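Play bakery opens its hatch at the Clislow toy library

I popped in for ten minutes and stayed for most of the morning.

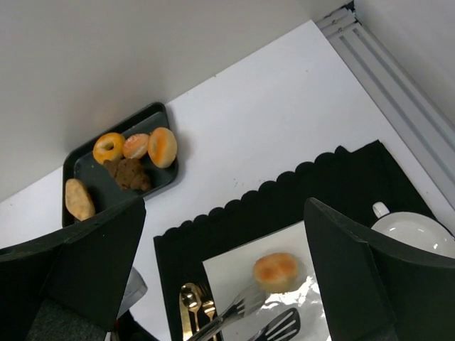

Buns first, questions later

The Clislow toy library has a new corner, and it's all about bread. The play bakery opened to families this November, and I went along with my notebook and good intentions of being quick. It's a simple enough idea: a white table, a dark grey tray of pretend baking, a black placemat with a scalloped edge, and a customer on the other side who wants something for their tea.

The toy food is what everyone goes for. There's a ring doughnut with a shiny top, a dark, knobbly croissant and a big round bun with a golden-brown dome, plus a long tan roll which I took for a baked potato (I was corrected on this by a customer of four). Orders go out on a square of white paper, and there's foil for wrapping — proper crinkly foil, which I suspect is half the attraction. One little girl wrapped the same bun over and over and charged me for it each time.

Who paid for it

The money came from the Urkow summer fair, where the toy library's cake stall and tombola took £2336 between them. Most of that has gone on new sets and on mending the old ones, with a bit put by for a second bakery box that can be borrowed and taken home. Dimitriou, the bakery on the corner of the high street, has chipped in with a stack of real paper bags and an old price board. The prices on it are decades out of date and the children have already rubbed most of them off and put up their own. A croissant was 22 pounds when I left. Daylight robbery!

I did wonder if the older ones would turn their noses up at it, but a group of nine-year-olds had taken over the serving and were being very strict about the queue. Their method is that you say what you'd like, they fetch it from the tray, and then you have to wait while it goes on the paper. No pointing. No touching the buns. I've had worse service in actual cafés, and I've certainly had less cheerful service.

The parents I spoke to seemed pleased to have something on a rainy morning that doesn't need batteries. One dad told me his son has begun asking for "a tray and a paper" at breakfast, and another family had walked over from the far side of Urkow after hearing about it at playgroup.

When to go

The bakery corner is open in the mornings from 9 until 12, in the back half of the hall at Clislow. It's free to play, though there's a tin by the door, and you don't need to be a member of the toy library unless you want to take things home. Little ones need a grown-up with them. If you're coming on the bus from Irik, get off at the stop after the church and cut through the car park, as the front entrance is shut while the steps are being redone.

Spare play food is welcome too, so long as it's clean and in one piece. They're especially keen on cakes, and I've promised to have a dig through our loft before my next visit.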